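Why does a drawer slide?

A drawer is a box with no lid that lives inside a bigger box. The bigger box is called a cabinet. You pull the drawer to open it and push it to close it, and you probably do this every day without thinking about it.

When two things rub together, they grip each other a little. This grip is called friction. Try pushing a small box across a table. 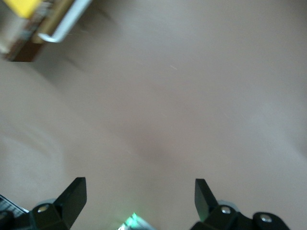
A smooth table lets the box slide easily. Put a towel under it and you have to push harder — the towel is rough, so there is more friction.

Drawers work the same way. A wooden drawer rubs against the wood around it. If it sticks, a grown-up can rub candle wax along the edges to make them slippery. 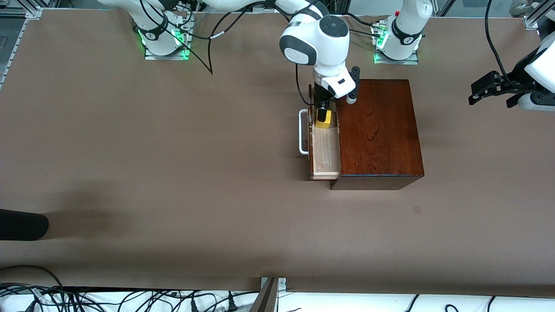 Keerthana Kurup

Pull a drawer straight towards you. If you pull one corner, it twists and can jam. Stop before it comes all the way out, and keep your fingers away from the gap when you push it shut.

Words to know
Friction: the grip between two things that rub together.
Cabinet: a piece of furniture that holds drawers or shelves.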